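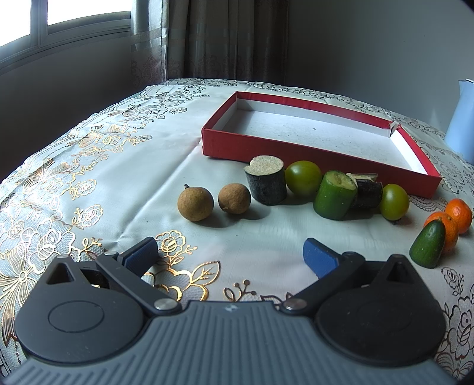 Ticket 337: tablecloth crease won't come out

Opened by Caoimhe Mac Giolla, 17 January 2026

Hi! Me again, with the rose-patterned cloth from Pirnham. There's a fold line running diagonally right across the middle and I can't shift it. It's the pale gray-green one with the gold flowers, if that helps you find my order.

What I've tried so far:
- Left it spread out for 3 days with my fruit and the red box on top (no change)
- Steamed it from the back, low setting
- Damp towel over the crease overnight, which maybe helped a tiny bit?

I haven't ironed it because I'm scared for the gold! Is it safe with a cloth in between? Also the box has a torn or creased corner now, but that's my own problem.

Update: Áine McGrath wrote back and said cool iron, wrong side only, pressing cloth on top. Trying it tonight, will leave this open.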